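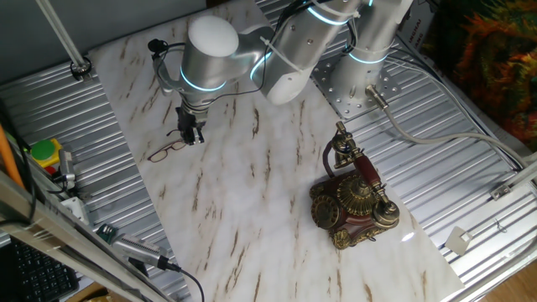

Our church is trying to decide what to do with the prayer chain and I'd like to hear what has worked for other people. Right now there are 39 households on it. A request goes to Ruth Marsden, she calls the first two names, each of them calls the next one down, and so on to the end. It has run this way since before I joined. When it began, everybody on the list had a rotary telephone, if not one as fancy as the ornate one in the photo, and you could count on someone being home at supper time. Now half the calls go to voicemail and the chain stops there until someone notices. In November a family asked for prayer before a surgery and the bottom third of the list heard the next day, when it was already over. Some of us want to move to an app called Plustero. Others want to keep calling. What do you do at your church?
Posted by: secondpew

Reply from: marlin_k
We dropped the phone chain and went to group text. It took one evening to set up. A request comes in, one person types it, everybody has it. I don't see what there is to decide.

Reply from: Hymn_212
Group text was a mess for us. Somebody would post a request and then there would be 20 replies saying "praying" and your phone would buzz through dinner. Several people muted it, which means they stopped getting the requests at all. If you go that way, find one where only one or two people can send.

Reply from: marlin_k
You can turn off the sound.

Reply from: Hymn_212
That's what muting is. They turned off the sound and then they didn't look at it.

Reply from: dmahama
Delali Mahama here, I look after the prayer ministry at a church that has been through this twice. First we used Flumo, which was fine but wanted everyone to make an account and a password. The older members gave up at the password. Then we went back to calling, but changed how the list was built. Instead of one long chain we have callers with short lists, and each caller has the same people every time. If you get voicemail you leave the message and go on to the next person yourself. Nobody waits on anybody else. It takes each caller less than half an hour.

The other thing we changed is that the request is written down before anyone picks up a phone, and it gets read out word for word. Before that, "Please pray for Jim, he is having tests" had become "Jim has cancer" by the end of the chain. Jim's sister was at the end of the chain.

Reply from: secondpew
We've had that too, though nothing as bad as the sister. I like the idea of short lists. How many people does each caller have?

Reply from: dmahama
No more than 8. Past that they start putting it off until later in the evening.

Reply from: oldcreekroad
I'm going to disagree with most of this. I think the question of how fast it goes out gets too much attention. Matthew 6:8 says your Father knows what you need before you ask him. If the bottom of the list prayed the day after the surgery, those prayers weren't wasted. The family was still recovering and still needed them. What I'd be sorry to lose is the calling. My mother was on a prayer chain for most of her life and in her last years it was the only call she got some days. She would take down the request and then the two of them would pray right then on the line. You can't do that with a text.

Reply from: marlin_k
You can call somebody any time you like without a prayer chain. I'd say speed does matter to the family. When our son was in the hospital it meant a lot to know people were praying at that hour. I wouldn't have wanted to hear that some of them would get to it tomorrow.

Reply from: oldcreekroad
I'm glad you had that and I wouldn't take it away from you. But "you can call any time" is not the same as calling. People don't, in my experience, unless it's their turn.

Reply from: secondpew
I can see both of these. Here is some more of our situation, in case it helps.

Ruth is willing to keep going as the first contact but doesn't want to learn a new program. Nine of the households don't text at all. We also have the shut-ins, who are on the list to pray and who are, I would say, the ones who really do it. One of them keeps every request in a notebook and showed me the count when I visited. She was at 1,061. She asks how each one came out, and most of the time I don't know, and I'm embarrassed by that.

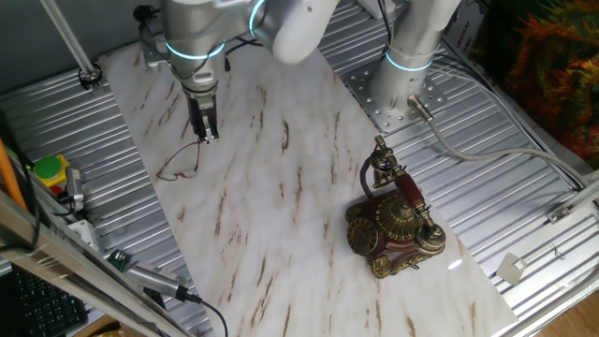
So whatever we pick, I want it to carry the follow-up as well as the request. If we ask people to pray for a job interview, I think they should hear whether he got the job. At present there's no step for that. Ruth hears, because the family calls her, and it goes no further.

Reply from: Hymn_212
We put the answers in the bulletin, with permission. A short section under the requests. It gets read more than anything else in there.

Reply from: tess_in_choir
Be careful about permission with the requests too. We had somebody's miscarriage go out to the entire list because her mother-in-law phoned it in. Now the rule is that the person being prayed for has to say yes, or the request goes out as "a member of our church" and no details. Some people complained that they couldn't pray properly without knowing. I think they could.

Reply from: oldcreekroad
Agree with tess on that one completely.

Reply from: n_lopes_home
We've got a mixed setup. Nitska for the ones who want it on their phone, and calls for the rest. The pastor's wife sends it, I make the calls. It works but you do have to keep two lists, and when somebody changes their number it gets fixed on one and not the other. I check them against each other once a month. Don't skip that. We lost track of a widower for most of a summer and he thought we had taken him off on purpose.

Reply from: secondpew
That would be my worry with two lists. Did he come back on?

Reply from: n_lopes_home
He did. I went over and apologized and he was nice about it. He's one of my calls now.

Reply from: marlin_k
I'll give ground on the people who don't text. I had assumed it was two or three. With nine you need callers, I can see that. I'd still send the text first.

Reply from: secondpew
I think I'm going to suggest short lists with callers for everyone who wants a call, and a text that only Ruth's helper can send for everyone who doesn't. Written request, read as written, with a yes from the person it's about. Then a second call or text when there's news. dmahama, do your callers do the follow-up as well, or is that someone else?

Reply from: dmahama
Same callers. They're usually the ones asking me for it. If I haven't heard anything in two weeks I call the family and ask, and if they'd rather not say, the callers pass along that the family says thank you. I can send you the sheet we use, it's one page with a line for the date and a line for the outcome. Send me a private message with your email.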